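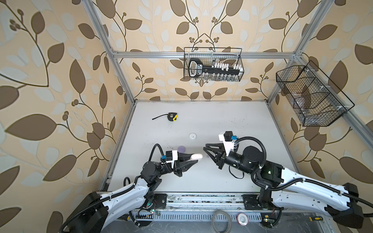
Penura courthouse opens its doors before the September vote

Residents of Penura had a chance to walk through the old district courthouse on 16th March, ahead of the September vote on whether to repair it or move the court to a new site in Zisska. The council counted 1,071 visitors over the day. Tours left from the side entrance in groups and lasted 40 minutes, though ours ran over.

The building has 4 courtrooms, and only two are in regular use. Courtroom One has kept its public gallery and its high windows. The heating in there comes on at one end only, and the clerk leading our group said jurors are told to bring a coat in winter. Courtroom Three was closed after part of the ceiling came down and is now used to store chairs and boxed files.

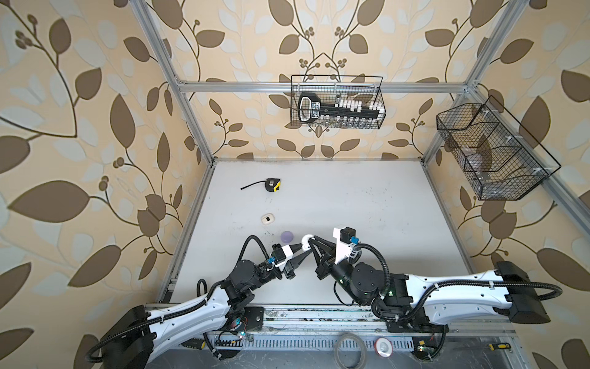

Space was the complaint we heard most often. The holding area downstairs has seven cells off a single corridor, and people brought up for a hearing use the same stairs as witnesses and families. Staff had put the width of the corridor and the height of the doorways on printed cards, and one man in our group wanted to check them for himself. A tape measure like the yellow and black one in the photo would have settled it, but the guide asked us to keep moving. The cards say a wheelchair can't turn at the far end.

The records room is next to the boiler. Older case files are kept on open shelves, and there is a bucket under one of the pipes. Staff said the files are due to be scanned by Wibisono, the firm that already handles the council's planning records, but no start date has been agreed.

Back upstairs, two boards in the entrance hall set out the choices. Repair would keep the court in the town centre and would mean closing one floor at a time.

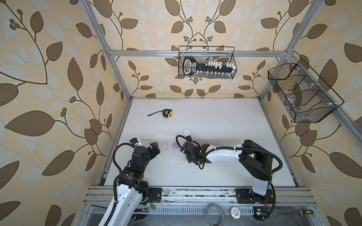 Moving to Zisska would give the court a single-storey building with 140 parking spaces and separate entrances for the public and for people in custody. The drawings are by Zasodum. The boards gave no bus times, and several people asked about that. The only bus from Penura to Zisska at present doesn't run early enough for a morning hearing.

Comment forms were on a table by the door. They can also be handed in at the library or the council office. The boards will stay up in the entrance hall during court hours, and visitors will need to go through the security check to see them.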